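The Unulley Crimper: A Review by Someone Who Wired His Own House

Last updated 2018-08-22

I did not set out to have opinions about crimping tools. I set out to watch a movie in the back bedroom without it stopping every few minutes to think. 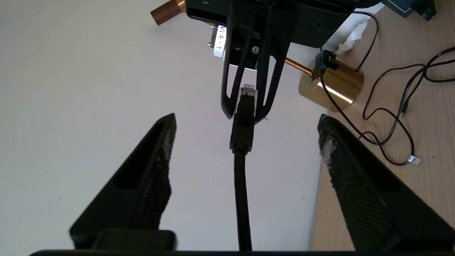
The house is long and thin and has plaster walls over metal lath, so wireless signal goes into the hallway and is never heard from again. I tried moving the router. I tried a second router, then a little white plug-in thing that was supposed to pass the signal along and mostly passed along bad news. Last October I gave up and bought a big box of network cable, a bag of plugs and the cheapest crimper in the store. It crushed plugs very well. It also crushed the part of my thumb between the handles.

The Unulley is what I bought to replace it. It cost more than I wanted to spend, and I have now used it on every cable in this house and a good many in my sister-in-law's, so I feel entitled to go on about it.

What you get

The tool, a stripper, a hex key and a folded sheet of instructions in very small type. No case. The stripper is a plastic ring with a blade in it, and it will be lost within the week. Mine turned up in a coat.

The crimper itself is heavier than it looks in the listing. The handles lock shut with a sliding catch, and the catch is my first complaint. It slides on when you want it and also when you don't, generally while you are up a ladder with eight little wires lined up in perfect order. You let go of the wires to deal with the catch. The wires go back to being hair.

In use

Anyone who has put a plug on a cable knows the job is nine parts fiddling to one part squeezing. You strip the jacket, untwist the pairs, flatten them, put them in color order, trim them straight, push them into the plug, look at them, swear, pull them out and swap the green one. No tool at this price does any of that for you. What the Unulley does do is make the squeezing part dependable. It has a ratchet, so it won't open again until you have squeezed all the way, and that alone cured most of my early failures. With the old one I was guessing how hard was hard enough, and I guess like a man with a sore thumb.

It takes the ordinary plugs and the pass-through kind, where the wires stick out of the front and get sliced off as you crimp. Get the pass-through kind. They cost a little more and you can see the order of the wires before you commit. I went through a whole bag of the regular ones first out of some idea that I should learn the proper way. The proper way is for people with better eyes.

The slicing blade is sharp and trims flush if you push the plug in as far as it goes. If you are lazy about that, it leaves tiny copper whiskers at the front, and the cable will either work fine or work until you look away. I had 3 of those. I cut them off and did them again, and each time the cable got a little shorter, until the one behind the bookcase would no longer reach around the bookcase. The bookcase has moved. We tell people we like it there.

Boots, since somebody will ask: put the rubber boot on the cable before the plug. I know this. You know this. I have a drawer with 17 boots in it, and you may work out for yourself how I come to have so many left over. The Unulley's jaws clear a slim boot without trouble, but the fat ones with the curved hood over the tab get pinched unless you slide them well back.

Against the others

I borrowed two more to be fair about this.

The Andrade came from Huiling Cheng, a neighbor who used to do office installs and still owns more cable than is good for a person. It's a lovely thing. The action is smooth, the handles are shaped for a hand, and the catch stays where you put it. It is also the price of a decent pair of shoes and doesn't do pass-through plugs without a different set of jaws, sold separately. Huiling says hers has outlasted two vans. If I did this for money I'd have one. I do it for movies.

The Tekis is a few dollars cheaper than the Unulley and looks so much like it that I suspect they share a mother. Same body, same catch, different color of grip. The blade on the one I tried left ragged ends from the first plug onward. Perhaps it was a bad one, or perhaps it had been used on fence wire by the person who lent it to me, who has form.

I should mention the Satgate tester too, as a crimper without a tester is only half a purchase. It's a two-piece box with a row of lights. You plug one end of the cable into each half and the lights count up in order, or they don't, and you learn something about yourself. It eats its battery if you forget the switch. Buy it anyway. Before I had one I was testing cables by walking to the far end of the house with a laptop, plugging it in, walking back and asking myself why I hadn't paid a professional.

Things I don't like

The catch, as above. I'd put a rubber band on it, and I have.

The instructions show one wiring order in a drawing so small that orange and brown are the same smudge. Print a big chart and tape it to the wall. My chart is still on the dining room wall, and has been taken by at least one guest for art.

Replacement blades exist but seem to be out of stock every time I look. Mine isn't dull yet. I'm buying a spare the minute I see one.

The grips get slippery in a hot attic. So did everything else up there, including me.

Who should buy it

If you need a cable or two, buy them ready-made in the length you want and spend your evening some other way. If you're running cable through walls you'll have to put your own ends on, as a finished plug is just fat enough to catch on every hole you drill. For that I'd choose the Unulley over the Tekis without thinking very long, and over the Andrade unless somebody else is paying.

I'd give it four out of 5, with the missing point going to the catch. The back bedroom now has a connection so steady that my wife has moved her desk in there, and I watch movies in the kitchen.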